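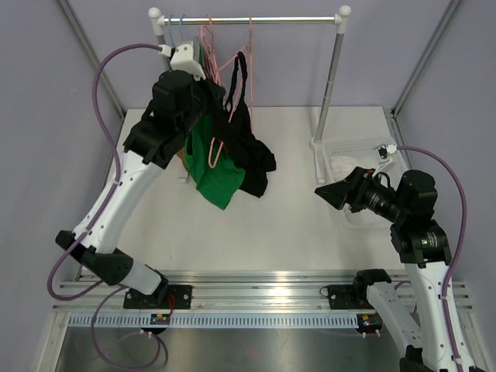

Section 4. Setting up the wrist cameras and the first practice grasp

By the time you get to this section the Birnia frame should be standing square, both arms should be bolted to the rail, and you will probably be itching to see something move. We felt the same way, so please have a cup of coffee and bear with us for one more round of checks. They take less time than re-crimping a connector that got pulled out on the first swing (we have done that more often than we would like to admit).

Before you start, have the Keskin control software open on your computer, the two arms parked, and a few old garments at hand. Soft knits are good to learn on, and it doesn't matter if they get stretched.

4.1 Cable slack

1. Switch off power to both arms at the supply.

2. Starting at the gripper, follow each cable with your fingers all the way down to the rail. Tie it loosely at the upper link and again near the elbow.

3. Move the arm by hand to its farthest reach, up toward the top bar of the rack. The cable should still form an easy loop at the wrist. If it goes tight, undo the elbow tie and feed some more through.

4. Do the same with the other arm, and then with both arms reaching in toward the middle.

CAUTION: Keep the power off for all of 4.1. The joints can jump when they wake up, and your hands will be right between the links.

4.2 Wrist camera exposure

1. Power up and wait for the status lights on both rail boards to settle.

2. In Keskin, open Cameras and pick Left Wrist. Set the shutter value to 385 and leave gain on automatic for now.

3. Hold a garment in front of the gripper. You want to be able to make out the weave or the ribs of the cloth. A white background that washes out is fine, so please don't spend an evening chasing it as I did.

4. Repeat for Right Wrist, then save the profile.

4.3 First grasp

1. Lay or hang the garment where either arm can get to it comfortably.

2. Set the grip limit to 3000 in the Ustov driver panel. This is a gentle setting and a good place to begin with anything knitted.

3. Jog the arm in slowly until cloth fills most of the wrist view, then close the fingers in small steps.

4. Stop as soon as the cloth is held between both fingers. Give it a light tug by hand at the far end. If it slides out, raise the limit one notch at a time.
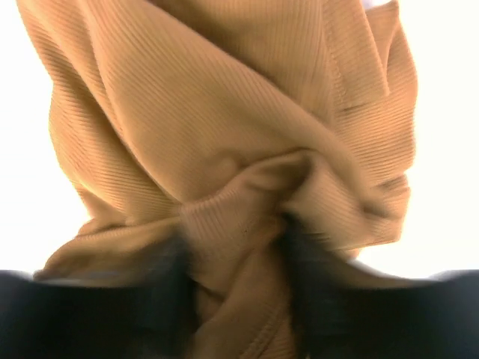
Figure 4-2. Wrist view with a tan ribbed knit bunched between the fingers.

Note: Edges in the wrist view will look soft whenever the arm or the cloth is moving. Judge your focus with everything at rest, and only then go back and clean the lens if you need to.

CAUTION: Don't pull on a garment while the fingers are closing. Open the gripper from the panel first – the release button is the big one at the top left.

If the driver reports error 11, the fingers have lost their zero position. Open them fully, choose Re-home, and start again from step 2. Owners of the older Trondow rail should also read the wiring sheet before going on to Section 5.

Last revised 24th February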